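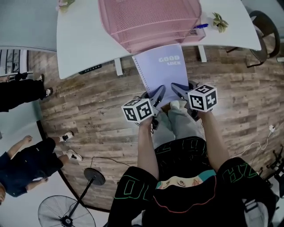

A lavender spiral notebook with "GOOD LUCK" on the cover

Prondcombe Adult Writing Program
Progress report, August
Prepared by Kofi Ansah

Enrollment stands at 60, up from 40 in the spring. Attendance at the evening group in Fiswood is steady, and we now start at 6:30 p.m. to suit the bus times. The morning group is smaller than planned and may be merged with it.

Learners handed in 243 pieces of writing this period, mostly letters, job applications and short family histories. Two tutors finished their training.

Spending is within budget except for printing, where we are over by around 2 percent. We ask to move that amount from the travel line. Room rental at Mensah Hall is paid through the end of the term.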